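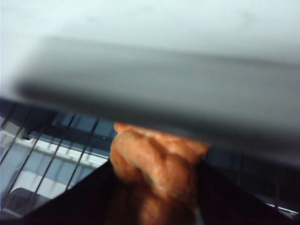
The third lot of plates came out of the incubator at six in the morning, and Yoon-hee Heo carried them to the bench without turning on the big lights. She had slept on the sofa in the seminar room with her coat over her feet.

The strain was one they had dug out of the mud at Sirnonholm, below the old jetty, where the water smelled of eggs. It grew slowly and it disliked being moved. For two years it had been Hegazy's, and when Hegazy left for a job in the south he had handed her a freezer box, a notebook and the door code for the cold room, which had since been changed.

She lifted the first lid. Small cream colonies, evenly spread. The second was the same. These were the cells with the gene cut out, and they were not supposed to be there at all.

"It's essential," Hegazy had written in the notebook, and underlined it. "Cannot be deleted. Tried 5 times."

She put the lids back on and went to fill the kettle.

Bastier came in at half past seven with his bicycle helmet still on. He ran the group, and he read her face before he took it off.

"Contaminated?" he said.

"I don't think so. I ran the PCR last night. The band's the right size for the deletion."

"Run it again."

"I ran it again."

He sat down on the stool by the window. The paper had gone out in May with his name last and Hegazy's first, and the gene was in the title. Zesstead had paid for most of the work and wanted a drug against it. There was a call with them at three.

"What did you do differently?" he asked.

"I left them longer. He threw his out after three days. I forgot mine, to be truthful. My mother was in hospital and I didn't come in."

"How long?"

"Nine days, the first lot. So I did the others the same."

Bastier looked at the plates and didn't touch them. A van was reversing in the yard and they both waited for the beeping to finish.

"It might be a suppressor," he said. "A second mutation somewhere, letting them live without it."

"It might. I've sent two colonies for sequencing."

"When did you send them?"

"Yesterday, before I went to sleep."

He nodded. She could see him working out whether to be annoyed that she hadn't asked. He undid the strap under his chin.

"Does he know?"

"Hegazy? No."

"I'll ring him," said Bastier, but he stayed on the stool. After a while he asked if there was enough water in the kettle for two, and she said there was, and got down the other mug.

The sequencing people opened at nine. She labelled the plates, taped them in pairs and wrote the day's page in the notebook, under Hegazy's last entry, in blue, as hers were.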